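Comparación de dos pinzas manuales para recogida de piezas pequeñas
Informe de proyecto, versión revisada en mayo
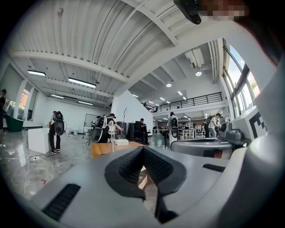

1. Por qué hicimos esta prueba

La propuesta inicial daba por sentado que la pinza Zalov, con almohadilla en V, sería mejor que la Sirka, de dedos planos. La frase venía casi copiada de la ficha del fabricante y no traía ningún dato. Nuestra tutora, Sheena Lamont, la tachó en el primer borrador y nos pidió medirlo.

2. Montaje

Trabajamos en la nave común, con los demás grupos y sus equipos de mochila alrededor. Usamos piezas de madera clara sobre mesa, las mismas para las dos pinzas. La almohadilla de la Zalov es negra, con la cara interior texturizada como una malla, y las dos caras se juntan en una muesca. Con la pinza encima de la pieza, la madera se ve por esa muesca, cosa que ayuda a apuntar y que seguramente nos hizo mejores operadores de lo que somos.

Registramos 1.084 intentos con el programa Lencho. Descartamos 379 por fallos de sincronización entre la cámara y el sensor de apertura. Es más de un tercio y no nos parece una cifra presentable, pero es la que hay.

3. Resultados

Entre los 705 intentos válidos, la Zalov falló menos con piezas de canto. Con piezas tumbadas no vimos diferencia que merezca el nombre. La ventaja global fue de 12 puntos a su favor, y casi toda sale de una sola sesión, hecha por el compañero con más práctica. Si se quita esa sesión, no nos atrevemos a decir cuál gana.

4. Lo que no nos convence

El orden no se sorteó: siempre empezamos con la Sirka y acabamos con la Zalov, ya entrenados. Tampoco cambiamos la almohadilla en todo el proyecto, así que del desgaste no sabemos nada. El manual promete «agarre estable en cualquier geometría»; probamos 16 piezas, todas de madera, y con eso no se puede afirmar ni negar.

5. Pendiente

Repetir con orden aleatorio y un operador que no conozca la hipótesis. Arreglar antes la sincronización de Lencho. Hasta entonces, pedimos que no se cite el dato de los 12 puntos fuera de este informe.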